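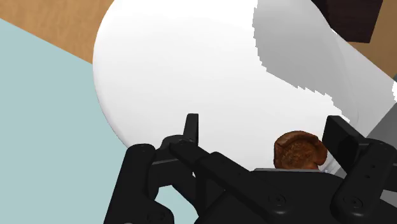

Reshma Cele asked in review whether a simulated episode can count as a clean success when the gripper hides the object at the moment of release. Her position was that it can, provided the label is taken from simulator state and the rendered view is used only as a cross-check. The rule in section 2 follows her wording.

Morin Tabletop Episodes: data card and labeling rules

Revision: April 2022
Maintainer: Omis
Simulation assets: Heltico
Contact: open an issue on the tracker. Labeling questions go under the tag "rules".

1. Contents

The set holds 166 episodes of simulated pick-and-place with a two-finger gripper. All views are rendered; there is no real camera footage in this release. The wrist view is stored for every episode. In that view the gripper fills the lower part of each image, and objects between the fingers, such as the small bread roll in the sample, are often partly covered by the housing. Large objects close to the viewpoint can take up most of the image. Neither condition is grounds for exclusion.

Each episode folder contains:

states: joint positions, gripper opening and object poses, one row per control step
wrist: rendered images at 15 per second
meta: task text, seed, asset version, operator code
labels: outcome and flags, one file per labeler

2. Outcome labels

Three values are allowed: success, failure, void.

success: the target object is at rest in the goal region and the gripper is open at the last step. Both conditions are read from the states file. A labeler may not assign success from images alone.

failure: the episode ran to its step limit or was stopped by the operator, and either condition above is not met.

void: the physics solver reported an error, the object pose is missing for more than 3 consecutive steps, or the task text does not match the loaded assets.

If the states file and the rendered view disagree, label from the states file and set the flag view_mismatch. Do not edit either source. Object occlusion by the gripper is not a mismatch.

3. Flags

occluded_target: target not visible in the wrist view for the final second
contact_other: gripper touched a non-target object at any step
shadow_artifact: stepped or jagged shadow edges on a smooth surface
view_mismatch: see section 2

Flags are independent of outcome. An episode may carry all of them and still be a success. The shadow_artifact flag was added after Heltico changed the shadow map resolution; low settings give stair-stepped borders on curved white assets. It is informational and should not be used to filter training data unless the filter is reported.

4. Labeling procedure

Each episode is labeled by 2 people working separately. Disagreements on outcome go to the maintainer, who writes the reason in the labels file. Disagreements on flags are resolved by keeping the flag.

Labelers must not know which policy or operator produced the episode. The operator code in meta is hidden by the labeling tool (Distlow) until both labels are saved. If the code has been seen by accident, pass the episode to someone else and note this in the log.

5. Reporting results

Papers and internal reports that use this set should give the asset version, the number of void episodes, and whether voids were dropped or rerun. Success rates computed with voids counted as failures must say so. Do not combine these figures with results from physical hardware in one column of a table.

Simulated contact is not evidence of safe contact on a real arm. Force values in the states file come from the solver and have not been checked against a load cell. They must not be used to set force limits, stopping distances or guarding for a physical cell. A separate risk assessment is required for that work.

6. Known issues

Asset names in older meta files use the previous scheme. A lookup table is in the docs folder.
Goal regions are stored as boxes, including for round containers. An object resting on a rim can fall inside the box. Check object height before accepting success.
The step limit was raised once during collection. The limit in force is recorded per episode.

7. Changes

Corrections are accepted until the August freeze. After that, errors are listed in the errata file and the labels are left as they are.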